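Unit 3 - Washing up and drying the dishes
Handout for the course "Home skills for shared living", Budbridge evening classes
Teacher: Aiman Govindasamy

Please bring this handout also next time, we will need the second part again when we talk about kitchen cupboards.

## Before you start

Many people in the group told me they wash up "when there is no clean plate left". I did the same when I was a student, so I will not be strict about it. But food which has dried on a plate needs much more time and water than fresh food. If you can't wash up straight after the meal, scrape the plates and leave them in a little cold water.

Check these before you fill the sink:

- the drying rack is empty and the things from yesterday are put away
- the drip tray under the rack is poured out
- you have a clean, dry towel ready
- sharp knives are lying on the side and not in the sink

The last one is the house rule in our teaching kitchen. A knife under the foam can't be seen. Mr Raju, who had this class before me, wrote it in red on the cupboard door and it is still there.

## Order of washing

1. Glasses
2. Cups and mugs
3. Cutlery
4. Plates and bowls
5. Pots, pans and oven trays

We go from the cleanest to the greasiest, so the water lasts longer. With a big meal you will need to change the water once, normally before number 5. If the foam has gone and you see fat on the surface, change it earlier.

Use hot water, but it should be comfortable for your hands or your gloves. One small squeeze of washing-up liquid is enough for a normal sink. Too much liquid makes the rinsing slow, and the glasses become cloudy.

**Exercise A (in pairs).** One person washes and the other rinses and puts things in the rack. After 7 minutes you change places. Do not talk about who is faster!

## Words for this unit

*rack* - the stand where the wet dishes go
*drip tray* - the flat part under the rack, it catches the water
*tines* - the thin upright wires between the plates
*tea towel* - the cloth for drying dishes (in our first lesson somebody said "kitchen towel", it can also mean the paper one, so be careful in the shop)
*to drain* - to let the water run off

## Loading the rack

Plates are the easy part if you give every plate its own slot. Two plates in one slot stick together and between them they stay wet for hours. Hold the plate at the top, keep it straight and let it down slowly between the wires, as with the light blue plate here, which is going in on its edge. Start at one end and continue in a row, the big plates first. Cutlery and long utensils belong in the holder if they fit. If one is too long you may lay it across the top, like the reddish-brown one at the back, only check that it can't roll down when you move the rack. 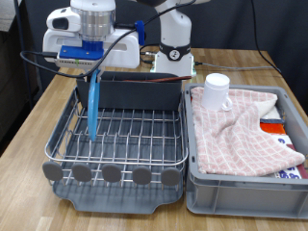
Bowls should lean a little forward, with the open side down. Mugs can go upside down on the rack, or on a folded towel next to it when the rack is full. Pots I never put on top of plates. They are heavy, and last April we lost 2 good plates in this way.

The lip of the drip tray should point to the sink if your kitchen allows it. Then lift the back side a little at the end, and the water goes where it should go.

## Drying and putting away

Air drying is fine for most things and it saves you work. Use the tea towel for glasses, for knives, and for everything made of wood, because wood should not stay wet. When the towel feels damp, take a second one. A wet towel does not dry anything, it only moves the water.

Hang the used towels open, over a rail or the back of a chair. Do not leave them in a heap, they start to smell already by the next morning. Wash them at 60 degrees if the label permits it.

## Homework

Write down for one evening in which order you washed your dishes, and what was still wet when you wanted to put it away. Half a page is enough. If you live with other people, ask them how they load the rack and note one difference - we will compare at the beginning of Unit 4.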